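Clerken pedal swap sells out its tables for the first time

14 February 2023

I've been going to the Clerken pedal swap since it was four of us and a car boot, so forgive me if I sound a bit giddy. Every table has gone for the June meet. All 70 of them! The last one went to a bloke who only builds fuzzes and wants to bring the whole lot, and I've already warned my bank account.

If you've never been, it works like this. You pay 10 quid for a table, or you just wander in with a bag and see what happens. You bring the pedals you've fallen out with and you swap them for pedals somebody else has fallen out with. Cash is allowed but people do look at you a bit funny. I went last year with a chorus and a tired old wah and came home with a delay, a different wah and a power supply that hums in B flat, and I was very happy with the lot.

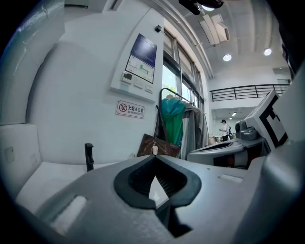 The big change this year is the room. We've outgrown the back bar (the one with the sticky carpet and the single plug socket) and the swap is moving across to Hastadport, where there's a proper ground floor hall, a loading door and enough mains for everybody. I'm told the amps will be at one end and the quiet stuff at the other, with headphones, so you can hear a reverb tail without someone playing the same blues lick over it. Signs are going up too, big thick black shapes on white like the panel in the photo, so you can find the bass corner from the far side of the hall without your glasses. I'm all for it. Last time I spent a good while queuing for what I thought was the overdrive table and was in fact the tea.

Hiu-tung Tai is running the try-out boards again, and this is the bit I'm most excited about. She's putting together three of them, all with the same pedals in a different order, so you can plug in and hear what happens when the phaser goes before the dirt, or after it, or right at the end with the tremolo. I've had my phaser first in line for as long as I've owned one and I'm fully expecting to have to go home and rip everything up. "Bring your own guitar and a short cable," she told me. "And don't touch the velcro."

There's a buffer on one of the boards and not on the others, and she won't say which. I reckon I'll be able to tell. I said that last time about the true bypass loop and got it wrong in front of quite a lot of people, so we'll see.

Amp-wise, Dalus are lending a pair of their little 1x12 combos, clean as you like, and there'll be a couple of valve heads for anyone who wants to hear their pedal pushed a bit. Please don't ask to hear it pushed a lot. The neighbours have been very good about it so far.

Chang will be there as well with the repair bench. It's the usual deal - switches, jacks, battery clips and dry joints done while you wait, and anything scarier than that gets a ticket and goes home with them. They got through 97 jobs at the last one, and I know for certain that two of those were mine. If your pedal crackles when you stamp on it, write down what it's doing and stick the note on the bottom, it saves an awful lot of standing there going "well, it was doing it this morning".
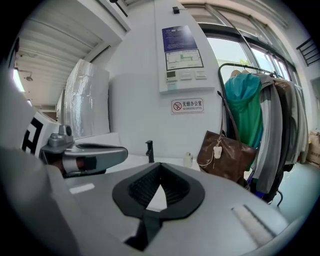
Light grey and white all round, with black trim.

Right, the boring but useful stuff. The hall holds 296 and they're going to be strict on the door, so if you haven't got a table it's worth turning up early. Doors are at ten for table holders and eleven for everybody else. Under-16s get in free with a grown-up. There's step-free access through the loading door and a ramp round the side, and you can pull up there to drop off but you can't leave the car.

Every pedal on a table needs a price or the word SWAP on it this time. I know, I know, but we had far too much "make me an offer" last year and some of us are shy. Bring your own power if you can, nine volt centre negative covers most things, and label your adaptors. I still have somebody's from last summer, it has a bit of green tape on it and I'd love to give it back.

There's a waiting list for tables if you missed out. Last year a handful came free in the final week, so it's worth putting your name down. You can do it at the counter in Clerken or message the swap page, and if you're after a mid-seventies style phaser in a slightly battered box, come and find me, because by then I might be selling mine.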